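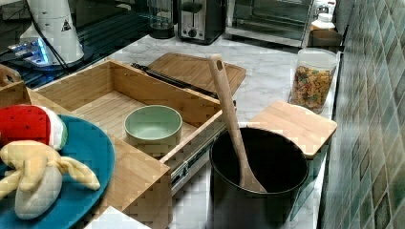
**Peltham manipulation software: progress report to the Sabbagh fund**
Reporting period: through the end of May
Work packages covered: WP2 (perception), WP3 (planning), WP4 (tooling)

## Status

WP2 and WP4 are on schedule. WP3 is behind by two weeks, for the reasons given under Planning. No change to the budget is requested.

## Perception

The segmentation model was retrained on kitchen counter data in April. The main change is in how the depth channel is used. Depth was previously fused with color at the input, and bad readings on glass and polished metal spread into the masks of neighboring objects. Depth now enters at a later stage with a per-pixel confidence value. Where confidence is low, the mask is computed from color only.

Three classes of object remain difficult:

- Clear containers. A clear plastic canister of cereal tends to be returned as a patch of cereal with no walls, which gives a grasp width that is too narrow. The lid is usually found as a separate object.
- Thin items. Black chopsticks lying across a cutting board are often merged with the board, or split into two short pieces where they cross from one surface to another.
- Soft items in contact. A plush banana overlapping a plush watermelon slice is separated correctly in most views, but the peel flaps are sometimes assigned to the plate.

The pose estimator for rigid objects has not changed. Soft items are passed to the planner as a point set with a bounding volume and no pose.

## Planning

The planner in service at the start of the period (Iler, release 2) treated every object as a closed convex shape. This is adequate for boxes and cans. It fails for an open container, because the space inside is marked as occupied and no path to the contents can be found. A bowl standing inside a slatted bamboo box was therefore unreachable, and so was a spatula leaning in a pot if the grasp point was below the rim.

Open containers are now represented as a floor and a set of walls. The change removed the false collisions but raised the number of collision checks per query, and median planning time went from 28 to 57 milliseconds. The control loop can absorb this. Replanning during a motion cannot, and it has been turned off for grasps inside containers until the checks are made cheaper. A cached distance field is being tested for this purpose. It is the source of the delay in WP3.

Ordering of picks is handled by a simple support graph. An item resting on another is moved first. Leaning contacts are not yet part of the graph, so a spatula and the pot holding it are treated as unrelated, and the planner may propose moving the pot first. A rule for leaning contacts is drafted and has not been merged.

## Control

The wrist impedance controller was moved from the Skulstead test branch to the main branch. Stiffness is now set per object class, with lower values for plush and thin-walled items. A fault was found in the handover from position to impedance mode: the force offset was zeroed before the arm had settled, leaving a constant bias for the rest of the grasp. The offset is now taken after joint velocity has stayed below threshold for 10 control cycles.

## Tooling

The log viewer now shows camera frames, masks and planned paths on one timeline. Logs recorded before the format change in March must be converted with the command-line script, which drops mask confidence.

## Next period

1. Finish the distance field and restore replanning inside containers.
2. Merge the leaning-contact rule.
3. Add wall estimation for clear containers, using the lid outline where one is found.
4. Freeze the planner interface for Iler release 3.

## Risks

Item 3 depends on lid detection, which has not been tested under low light. If it does not hold up, a fixed margin will be added to the grasp width for clear containers, at the cost of rejecting some grasps in tight spaces.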